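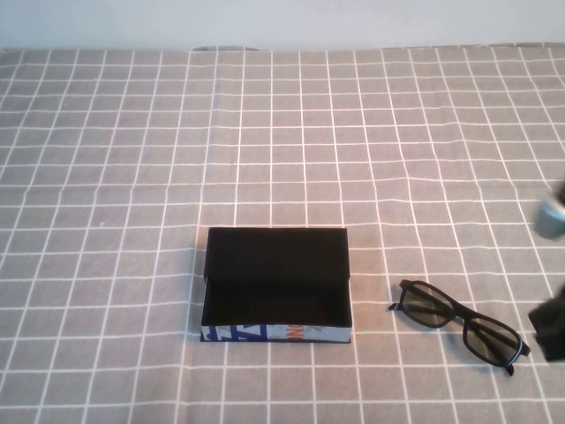 Saturday, February 15, 2025
By the features desk

Every shelving salesman has a word he leans on, and this year the word is "modular." Buy the frame once, the pitch goes, and you can change the inside forever. I have heard it about archive racks, map cabinets and now storage boxes, right down to the open rectangular kind that could sit on a gray gridded tablecloth at home. Ask how many buyers ever move a shelf after the first week and the talk turns to finishes.

The Rarside cabinet is the latest to make the promise. It is meant for small museums and school archives, it has 133 listed parts, and the starter set costs $600. The brochure shows it in nine arrangements. The set contains enough brackets for two of them.

I spent a morning with one at the Nonska reading room, where it went in last July. The doors close well and the drawers run quietly. But the shelves were exactly where the installers had put them, and the little bag of spare pins was still stapled shut.
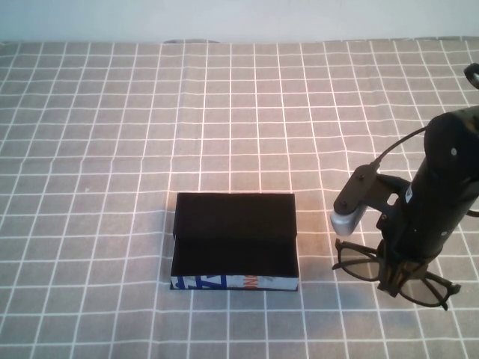

Open box with a black interior and its lid folded back.

Klinhom, which makes a plainer cabinet with fixed shelves, rates each one at 70 pounds. Rarside says 60 for its movable ones, and only with the center bracket, an extra. A shelf full of bound newspapers will go past either figure before you reach the end of the row. Staff at Nonska keep theirs on the floor of the cabinet — a sensible habit, and one that leaves the top half for stationery.

None of this makes it a bad cabinet. It makes it a costly fixed one. If your collection changes shape every season, ask to see a set that has been rearranged twice and check the holes for wear. I asked. The Drinik showroom said it would get back to me.

More in Storage
Do archive boxes need a better lid?
Rolling stacks in small rooms
What a ten-year warranty leaves out
Secondhand map drawers: a buyer's notes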